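Carbon Dioxide Levels and Window Use in Three Shared Teaching Rooms of the Waaka Building

Student Project Report
Submitted by: Darcy Grimshaw, Digby Rakena, Vanderleia Bragança
Project supervisor: Raelene Cosgrove
Building services contact: Declan Sutcliffe
Date of submission: Sep 16, 2025

Summary

This report presents the results of a student project on indoor air in the Waaka Building. The project measured carbon dioxide in three shared teaching rooms during April and compared the measurements with a survey of the students and staff who use those rooms. Carbon dioxide is commonly used as an indicator of how much outdoor air reaches an occupied room. The highest levels were recorded in Room 3, where the windows were opened least often. Room 2 showed the steadiest levels. The report recommends a change to the timetable for Room 3, repair of the window hardware on the north side, and clearer instructions at the ventilation controls.

1. Background

The Waaka Building was designed to be ventilated by its windows. A mechanical system supplied by Wurovent was added later to serve the interior rooms and was afterward extended to two of the three rooms included in this project. Room 3 was left out of that extension and continues to rely on its windows alone.

Complaints about stuffy air have been passed to the building office for several years. Most of them concern afternoon classes. The complaints had not previously been compared with any measurements, and the building office did not hold a record of when windows were opened or closed. The project was proposed in response to this gap and was accepted as a course project under the supervision of Raelene Cosgrove.

2. Questions

The project set out to answer the following questions.

How do carbon dioxide levels change over a normal teaching period in each room?

How often do occupants open the windows, and what leads them to do so?

Do the occupants' opinions of the air agree with the measurements?

The project did not examine dust, mold, noise, or energy use. Temperature was recorded by the loggers but is discussed only where it affected window use.

3. Method

3.1 Measurement

One Drosteteck logger was placed in each room at seated head height, away from doors, windows, and supply grilles. The loggers were checked side by side in outdoor air before installation. The outdoor level recorded during this check was 435 parts per million, and this value was used as the baseline for the whole project.

The loggers were left in place through the April measurement period. Readings taken while a room was locked were removed before analysis. Readings taken during the first minutes after a logger was moved or had its battery changed were also removed. The remaining set contained 1738 readings.

3.2 Window records

A paper log sheet was attached to the wall beside the windows in each room. Occupants were asked to write down the time whenever a window was opened or closed. The sheets were collected at the end of each teaching day by a member of the project group. Compliance was good in Rooms 1 and 2. In Room 3 the sheet was sometimes left blank for a full session, and it could not be established whether the windows had stayed closed or whether the entries had been forgotten. Blank sessions were therefore left out of the window analysis, although the carbon dioxide readings for those sessions were kept.

3.3 Survey

A short survey was distributed to classes meeting in the three rooms. It was completed by 183 people. Respondents rated the air on a five-point scale from fresh to very stuffy, stated whether they had opened a window during the session, and were given space for comments. The survey was prepared in Zoketti, the form tool used by the department, and a paper version was made available on request. No names were collected.

4. Results

4.1 Carbon dioxide

All three rooms began the teaching day close to the outdoor baseline. In Rooms 1 and 2 the level rose during the first class, leveled off, and fell during the break. In Room 3 the level rose through the first class and did not return to the baseline before the second class began. The second class therefore started from a higher point, and the same pattern was repeated after midday.

The difference between the rooms was greatest in the afternoon. It was smallest on mild days, when windows were left open in all three rooms regardless of the timetable.

The recovery time in Room 3 was tested separately. After a full class had left and with the door and windows closed, the level was followed until it came back to the baseline plus the margin of error stated for the logger. With one window open, the same recovery took 59 minutes. With all windows closed, recovery was not completed before the room was next in use. The current timetable does not leave a gap long enough for recovery in either case.

4.2 Window use

The log sheets show that windows were opened most often at the start of a class and very seldom in the middle of one. Several survey comments suggest a reason for this. Students reported that they were unwilling to get up and cross the room while an instructor was speaking. Instructors reported that they did not notice the air getting worse until a student mentioned it.

Outdoor temperature had a clear effect. On cold mornings the windows in Room 3 were opened late or were not opened. Two window handles on the north side of that room are stiff, and one does not hold in the part-open position. Respondents described having to choose between a window that was fully open and one that was closed.

4.3 Survey responses

Opinions of the air agreed with the measurements in Rooms 1 and 3. Room 3 received the poorest ratings and Room 1 was described as acceptable by most respondents. In Room 2 the opinions were more mixed than the readings would suggest. Comments on Room 2 mentioned drafts from the supply grilles and a low hum from the Wurovent unit. It is possible that discomfort from these sources was reported as poor air, as the survey did not offer a separate question on drafts or sound.

Comments also showed confusion about the wall controls in Rooms 1 and 2. The control has a setting marked "Auto" and a setting marked "Boost." Some respondents believed that Boost provided heat. Others had switched the unit to its lowest setting and left it there for the next class.

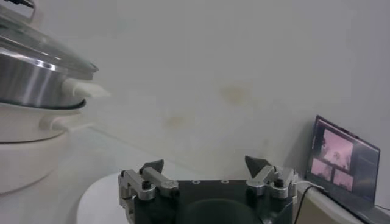
Figure 1. Room 2, April. Gripper in the foreground with its two fingers open.

5. Discussion

The results support the view that the complaints received by the building office have a measurable basis in Room 3. The room is used as heavily as the other two, has no mechanical supply, and has windows that are difficult to operate. The timetable adds to the problem by placing classes one after another through the afternoon.

Rooms 1 and 2 perform well when the ventilation unit is left on Auto. The readings taken on days when the unit had been turned down were closer to those of Room 3, although there were too few such days for a firm comparison.

The project has several limits. One logger per room cannot show differences between the front and back of a room. The number of occupants was taken from class enrollment lists, and actual attendance was lower in some sessions. April is a mild month at this site, and levels in winter may be higher when windows are kept closed for longer. Room 3 should be measured again in cold weather before any decision is made on permanent equipment.

6. Recommendations

6.1 The building office should repair or replace the two stiff handles and the faulty stay on the north side of Room 3. Declan Sutcliffe has confirmed that the parts can be ordered under the existing maintenance budget.

6.2 The timetable for Room 3 should include a longer break after midday, with windows left open.

6.3 A plain-language notice should be placed beside each ventilation control in Rooms 1 and 2, stating what each setting does and asking users to leave the unit on Auto at the end of class.

6.4 Instructors should be asked to open a window at the midpoint of each class in Room 3 when weather permits.

6.5 A future survey should ask about drafts and sound separately from air quality.

7. Division of Work

Darcy Grimshaw installed the loggers and prepared the readings for analysis. Digby Rakena collected the log sheets and carried out the recovery test in Room 3. Vanderleia Bragança designed the survey and reviewed the comments. All three members contributed to the writing of this report.

8. Acknowledgments

The project group thanks Raelene Cosgrove for her guidance, Declan Sutcliffe for access to the ventilation plans and maintenance records, and the classes that completed the survey.

Appendix A: Survey form
Appendix B: Log sheet template
Appendix C: Logger check in outdoor air

Appendices are held by the department office and may be consulted on request.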